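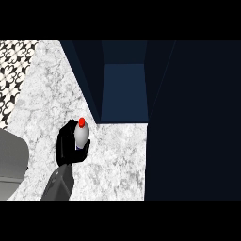

A small white bottle with a red cap, held in a gripper (computer rendering).

Bottle cap colour coding

Bottle cap colour coding is the practice of using the colour of a closure to tell a buyer or user something about what is inside a container. It is found on milk, cleaning products, glues, medicines, sauces and laboratory supplies. Supporters describe it as a shared visual language. The evidence for this is thin, and most of the schemes in use were set up by individual companies for their own reasons, often with no thought for what the shop next door was doing.

Background

Coloured closures became common once moulded plastic caps replaced cork, foil and plain metal. Adding pigment to a batch of plastic is cheap, and a packer with several similar products could use one bottle for all of them and change only the cap. Trade writers later presented this as a safety measure. The packaging historian Natalia Huerta has questioned that account, arguing that the early savings were in storage and labelling, and that the safety claims mostly show up in sales material printed years afterwards.

Use in food and drink

Milk is the usual example given in popular articles. Within a single country shoppers may come to link one colour with full cream milk and another with skim, but the links do not travel well. A colour used for one kind of milk in one place may mean a different kind elsewhere, and competing dairies in the same city do not always agree. Claims that there is a "standard" set of milk cap colours should be read with care, as they generally describe the habits of whichever dairy the writer grew up with.

Sauces and spices are looser still. Red is often said to mean hot or strong. It is also used for tomato products, for sweet products and for products whose maker's logo happens to be red.

Use in household products

The cleaning brand Cirora is sometimes cited as having run the first complete household scheme, with a separate cap colour for kitchen, bathroom, floor and laundry products. The claim rests on a company brochure. Rigoberto Mendoza, who catalogued the brand's packaging, found that two of the four colours were swapped at least once, apparently when a pigment supplier changed. A rival maker, Tinus, used nearly the same colours in a different order.

Do people notice?

The most quoted study is a shopper survey by Evaristo Medrano and Azucena Esquivel, in which 529 people were shown plain bottles with coloured caps and asked what they would expect to find in them. Only 104 gave the same answer for the red cap, which was the highest agreement for any colour tested. Promoters of colour coding have quoted the result as proof that red "works". The authors themselves drew a more modest conclusion, pointing out that most people had disagreed and that everyone asked lived in the same region.

A later test by the packaging firm Hinojosa reported much stronger results, but it used only 30 people, several of whom were on staff. It has not been repeated.

Safety claims

It is often stated that coloured caps prevent mix-ups. This is hard to show. Caps get lost, swapped between bottles or put back on the wrong one, and a person who trusts the colour may stop reading the label. Vilhjálmur Kirkegaard has argued that in workplaces a colour scheme should never replace written labels, and that it helps mainly when the same people handle the same products every day. Colour blindness is a further limit. Red and green, two of the most popular cap colours, are among those most often confused.

Child-resistant closures are a separate matter. They depend on how the cap opens, and the colour has no bearing on it.

Recycling

Strongly pigmented caps can be harder to recycle into pale plastic. Some packers have moved to clear or white caps for this reason and put the colour on the label instead. Nilach, which sells refill bottles, dropped coloured caps in June and said that it received no complaints. No figures were released, so the statement is difficult to weigh.

See also
Child-resistant packaging
Closure (container)
Food labelling
Screw cap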